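Stacking policy trained only in sim – does adding a second camera view really help?

gridfloor_gus
Posted May 6, 2026

Okay so I finally finished the comparison I kept promising in the Clarkudis thread. Task is two-cube stacking, pick up one red cube and put it on the other one. I trained the same policy twice on the same 910 scripted demos, once with only the angled side view and once with the side view plus a front view. Same network, same number of steps, 3 seeds each.

The two-view version won on every seed. What surprised me is where it won. Both versions get the hand over the first cube just fine, but the single-view one tends to close with the fingers a bit off and then shoves the cube along the table. It looks so confident doing it, too!
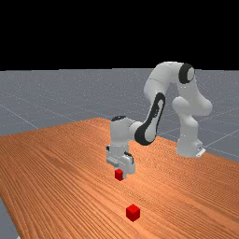
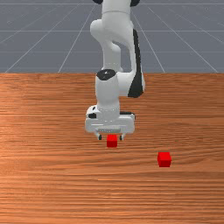

Side view first, then front view. Gripper over one cube, the other still out on the table.

I'll put the config up on the Ullwood page once I clean out my embarrassing comments.

mossy_kernel
Nice writeup, but I don't buy the conclusion yet. You gave the second policy twice the pixels per step. Did you try the side view twice, with two slightly different angles? If that closes the gap then the front view isn't special, you just fed it more stuff.

gridfloor_gus
No, and yeah, that's fair. I did bump the resolution on the side view back in February and got basically nothing out of it, but that was with the old demos so I wouldn't lean on it.

tapwater
I'm with Gus on this one. From the side you're guessing how far the cube is along the viewing direction, and a front view pins a lot of that down. We saw the same kind of thing with our Amaral setup. Our drop was all in the grasp phase, placing barely changed.

mossy_kernel
Sure, but both cubes are the same red and the table is the same wood every time. I'd bet the single view catches up if you randomize textures and run 10 seeds. Three is thin.

gridfloor_gus
Ten seeds on my one card is around 9 days, ha. I could do the texture part though. Would you take five seeds with random wood and random cube colors?

mossy_kernel
Five and the two-side-views baseline and I'll shut up about it.

lintroller_88
Dumb question, are you feeding in joint positions as well? The Surkier baseline does and it hides a lot of camera problems.

gridfloor_gus
Not dumb. Joint positions go into both versions, plus finger width. I could drop them for one run – kind of curious now. Starting the duplicate side view baseline tonight, texture runs after that.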